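How Does a Slider Know Where to Go?

Have you ever pushed a drawer shut and noticed that it goes straight back every single time? It doesn't wander off to the left or jump out sideways. Something is guiding it, and that something is often a groove!

A groove is a long, narrow dip cut into a surface. You might also hear people call it a channel, a slot or a track. Once you start looking for them, you'll find them all over the house – under sliding doors, inside pencil boxes, along the edges of windows.

At the Julstead Discovery Room we love grooves so much that we have a whole table of puzzle blocks about them. Our favourite is a chunky purple block with a channel in the top and a bright green piece shaped like a letter Y. The colours make it easy to talk about which part is which. Purple is the base and green is the rider!
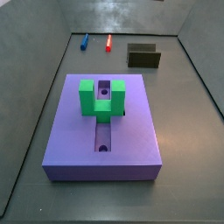
So what does a groove do? Think about your finger on a smooth tabletop. You can push it forward, back, left, right or in a big loopy circle. Now imagine your finger resting in a groove. The walls on each side stop it going left or right, so the only ways left are forward and back. That's a lot of choices gone, just from two little walls!

Engineers have a name for this. They call it a constraint, a grown-up word for a limit. Limits sound boring, but they are very handy when you want a thing to move the same way every time. A train on its rails is constrained too, and so is the zipper on your coat.

The purple block has small round holes as well, one near each end of its channel. A round hole does a different job from a long groove. Put a peg in a snug round hole and it can spin, but it can't travel along.

Try it at home

You will need 2 rulers, some sticky tape and a marble.

Tape the rulers flat on a table, side by side, with a gap between them a bit narrower than the marble. Give the marble a gentle push along the gap. Does it stay on course? Now move the rulers further apart and try again. What changes? Draw what you find, and colour in the part that does the guiding.

Then go on a groove hunt! Start in the kitchen, and don't forget to look down low.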